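Progress report to the Skelska small grants program
Petholm High robotics club
July 25, 2020

Hi Wanda,

You asked for something short and readable this time, so I'm skipping the spreadsheet (it's coming separately, I promise). The big news is that the two-arm project is well underway! When I wrote to you in January we had a pile of parts and a lot of opinions. We now have a proper bench with rails on three sides and walls around it, and the students have settled on block sorting as the job they want the arms to learn.

Of the $3000 you gave us, most went to the arms and the rails, and the rest is set aside for spare motors. Muthu Pai has been handling the orders and he is much stricter about it than I would be.

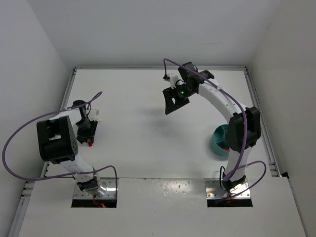
Cable routing ate up more of our time than I'd planned for. The kids kept arguing over how much slack to leave at the elbows, so I finally had them split into 2 teams, each with its own arm, and write down every change they made. The notebooks are great - messy, but great - and I'll scan a few pages for you.

The software side is slower. Our control program, which the students named Rai, can run either arm fine, but getting both to take turns over the same patch of table is still shaky. We lost three weeks to a timing bug and I'd rather tell you that now than bury it in the final report.

Next up is the handoff, one arm passing a block to the other, and after that a practice round for the Prevusetti Challenge. I'd also like to move roughly a tenth of the spare parts money over to entry fees. Could you let me know if that needs a form?

Thanks again from all of us!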